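Ticket 769: Backup job on the Tellovine share stops at 79 percent
Status: Open, waiting on customer
Product: Hemitz Backup, home license

First entry, 9:40 pm

Hi! So I've been using Hemitz for a couple of years to back up our family photos and my recipe scans (don't laugh, there are a lot of recipe scans) and it's been great right up until this week. The nightly job starts fine, chugs along, gets to 79 percent and just sits there. No error, no beep, nothing in the little bell menu. I left it all night and it still said 79 percent at breakfast.

Things I've tried so far:
Restarted the laptop. Same.
Restarted the router. Same, and now my daughter is mad at me.
Deleted the job and made it again from scratch. It got to 79 percent faster, I guess?

Second entry, 7:15 am

Thanks for the quick reply! You asked for the log, so it's attached now. I read through it myself and the last line is always a file in the Thambiah folder, which is what we called the folder from our old house (that was the street name). I moved that folder out and ran the job again and it went all the way to 100! So it's something in there. I put the folder back and it stuck again.

You also asked how long the file names are. Um, long. My husband's mother names her scans like she's writing a letter. One of them has the whole guest list from a baby shower in it.

Third entry, 8:30 pm

OK, I renamed the worst ones and the job gets further now, but then it quits with "path could not be read" on a subfolder with more than 1000 pictures in it. I can open that folder just fine on the laptop. I can even copy it to the desktop. Only Hemitz gets upset about it.

I also ran the disk check you sent the link for, the long one, and it came back clean, so I'm leaning away from the drive being the problem.
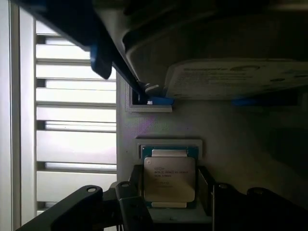 One more thing I forgot to say at the start. We switched from Vodatar to your program last winter and I used the import tool to bring the old job settings over. Could there be some leftover rule in there about that folder? I found a page called Inherited Filters with two lines on it that I never typed, and I'm scared to delete them without asking.

I'm home after 6 pm most evenings if you'd like me to run it while you watch. Otherwise just tell me which of those two lines to take out and I'll try it tonight and post the new log here.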